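Building a Gray-Walled Sorting Cell for a Small Arm, Part 2: Walls, Board and Pick Routine

Posted by Tineke De Graaf
December 2025

Part 1 covered the bench frame and mounting the arm. Part 2 covers the enclosure, the shape board, the fingers and the pick-and-insert routine. It assumes the arm is bolted down, homed and answering commands from the Serkidar controller. If it drifts between power cycles, go back and fix that first. No amount of tuning in this part will hide a loose base.

The task is simple to state: take a printed block from the floor of a shallow box, carry it to a board with matching holes, and lower it in. The box keeps blocks within reach when a grasp fails. The board gives a pass or fail result without any measuring.

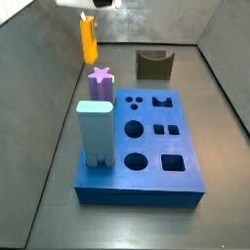
Reading time: 15 minutes

What you need

Sheet material for the floor and walls, painted matte gray
A shape board with through or blind holes
A set of printed blocks to match
Two-finger gripper with replaceable pads
One fixed camera with a view of the whole board
One small camera at the wrist
Drirkavus motion software, or any planner that accepts Cartesian waypoints
Feeler gauges, calipers, a small square

Step 1. Walls and floor

Cut the floor first and fit the walls to it. The walls should be tall enough to stop a dropped block and low enough that the wrist housing clears them at the lowest pick height. Check this with the power off by moving the arm into each corner by hand. The corners are where most collisions happen, and a collision at the wrist usually costs you the camera alignment as well.

Paint everything the same gray. A strongly colored block separates from gray with a plain hue threshold. A charcoal block does not, and will need a depth cue or a separate brightness rule. I print one dark block in each set on purpose so that the detector has to deal with it.

Use two thin coats and let them cure overnight. A glossy floor throws reflections that the fixed camera will report as pale edges. If yours came out shiny, rub it down with a gray abrasive pad and wipe it with a damp cloth.

Step 2. The board

Model the board as a single slab and cut the holes as pockets. Include a mix: rounds, squares of more than one size, a star, and at least one outline with a notch. Round holes test position only. Square and notched holes test rotation too, and a block with two legs tests whether the tool is truly vertical.

Leave more clearance than you think you need on the first print. Tighten it once the routine runs cleanly. A small chamfer on the lower edge of each block does more for insertion than extra clearance does, and it takes a minute to add in the model.

Fix the board to the floor from underneath. Double-sided tape holds for a while and then creeps under side load, and the creep looks exactly like a calibration error.

Step 3. Finger pads

Smooth pads slip on flat printed faces. Toothed pads hold better but can ride up on a block with a narrow top. Set the jaw so that the pads meet the block below its top edge, and keep the two pads parallel across the full stroke. Check with a feeler gauge at the tip and at the root. If the readings differ, shim the finger bracket before you touch any software offset.

Tighten the bracket bolts, run 20 open and close cycles, and tighten them again.

Step 4. Wrist camera

Mount the wrist camera so that both fingertips stay in view with the jaw open. You need to see the gap between them, plus enough floor to find the block before descent. Lock the exposure. Automatic exposure will chase any pale part of the gripper body and drag the rest of the picture up or down with it.

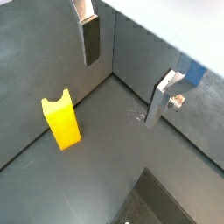

A block close to a wall needs its own approach. The jaw has to close along the wall, with neither finger going between the block and the panel unless there is measured room for it. In Drirkavus I handle this with a keep-out strip along each wall. If the block center falls inside the strip, the planner picks the jaw angle that runs parallel to that wall. If the block is in a corner and both strips apply, the routine pushes it out with a closed jaw, retracts, and looks again.

Step 5. The pick routine

Run it in this order:

1. Move to the survey height and take a picture from both cameras.
2. Find the block and its rotation.
3. Open the jaw wider than the block.
4. Descend to the pre-grasp height and check the wrist camera again.
5. Correct the position, then descend to the grasp height.
6. Close, wait 750 milliseconds, lift.
7. Check the jaw width. A fully closed jaw means a missed grasp.

Keep the wait in item 6. Without it the lift starts before the pads have settled, and the block rotates in the grip. The rotation is small and you will only find out at the board.

Step 6. Insertion

Stop above the hole with the lower end of the block clear of anything already standing in the board. Measure this from the tallest seated piece and add a margin. Descend slowly. When the motor current rises before the expected depth, stop, raise slightly, and search in a small spiral. Limit the search. If it has not dropped in after two full turns, put the block back on the floor and start over from the survey height.

Log every attempt with the block name, the pick angle and the final depth. I keep 3,000 rows before clearing the file. Sort by block name and the bad fits show up quickly.

Known problems

Block tilts on lift: pads not parallel, or the grasp is too high.
Star enters and jams: rotation error. Recheck the angle at pre-grasp.
Two-legged block stops on the surface: tool not vertical. Square the wrist against a wall panel.
False detections on the floor: specks and scuffs. Set a minimum area and vacuum the box.

Part 3 moves the logging to the Arango board and adds the Lusport foot switch for stopping the arm with both hands busy. The wiring diagram from Part 1 still applies, except that the switch goes in series with the existing stop circuit.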